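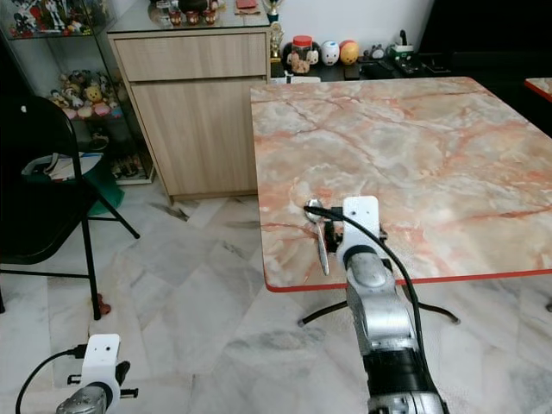 Sotholm, June 24, 2020

Starting a thread on the spoon set, because people keep asking how the collecting goes and I keep answering in pieces. Two arms, one spoon, one small table. The goal is 610 good examples before we train anything new.

An example is one full try: pick up the spoon, move it, put it down, back off. I drive both arms by hand from a pair of smaller ones. The computer saves what the cameras see and where every joint is. Nothing is learned while I drive. That part comes later, on the machine at Pituvitz.

The spoon is harder than it looks. It's shiny, so it picks up whatever is near it, and the handle is thin. When the fingers close on it off center it turns in the grip. I keep those tries if I can still finish the job. If the spoon ends up on the floor I stop and mark the try as failed.

We keep the failed ones in their own folder. They don't go into training for now. Someone at Memon asked for them to test a checker that guesses whether a try is going wrong, so they get some use.

The tabletop has a pink and white marble pattern. In May we did the first batch on a plain gray board and the policy was fine there and lost on anything else. It would reach next to the spoon and close on nothing. So this batch is on a patterned top, in a room with furniture and shelves full of stuff.

I don't clear the shelves between runs. Figurines, jars, trophies, all of it stays. I do move the spoon before every try, and I change which way the handle points. I used to pick the spots myself and found I liked the same corner too much. Now a script picks the spot and I follow it.

Speed: I aim for slow and even. My early tries were quick with a long pause before the grab, and the policy copied the pause. It would hang over the spoon and sit there. I cut 100 of those from the May batch and the hanging mostly stopped.

Cables. There's a black one at each gripper mount. Leave enough slack for the wrist to turn and check it again after lunch. A tight cable pulls on the arm a little and you can see it later in the joint readings. Lost most of a morning to that.

File naming, for the two people who asked: Turovwood, batch, arm, try number. Turovwood is just what we call the table tasks. Last one saved is 1907, and that count covers every task since the start, failed ones too.

Next up is the same spoon with a cup. One arm holds the cup, the other drops the spoon in. I'll add to this thread once there are enough tries to say anything about it.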